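Quick one tonight, dinner's in the oven

May 13, 2026

So I've moved my grocery shopping to weeknights. Should have done it years ago. Weekend mornings at the Trokcombe store were eating my life, parking alone was a nightmare, and I'd come home with chips and no onions. Every time.

New system: list on paper, stuck to the fridge, and it gets written in the order of the aisles. Produce first, then bread, then cans. Dairy last. Phone stays in the pocket. Last trip was 6 things on the list and I bought 6 things. A personal record, pretty sure.

Also no cart. Basket only. If it gets too heavy to carry I don't need it (cat litter is the exception, obviously).

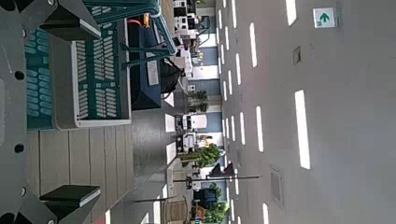

Money part, for those who asked. Early May I spent 106 dollars in one week and couldn't tell you on what. Cheese, probaly. Now I do two small trips and it comes out lower, even with the good rye from Jabłońska, which went up again. Still buying it. Don't @ me.

Things I've stopped getting: bagged salad, the little yogurts, anything with "snack" on the front. Things I refuse to stop getting: Kuda coffee. Tried the store brand for 5 days. Never again, tasted like wet cardboard.

Still haven't figured out herbs. Cilantro goes to slime in teh drawer no matter what I do. Jar of water, damp paper towel, tried both. Tips welcome in the comments.

Ok timer's going. Lentil soup recipe next time, if I remember to write it down.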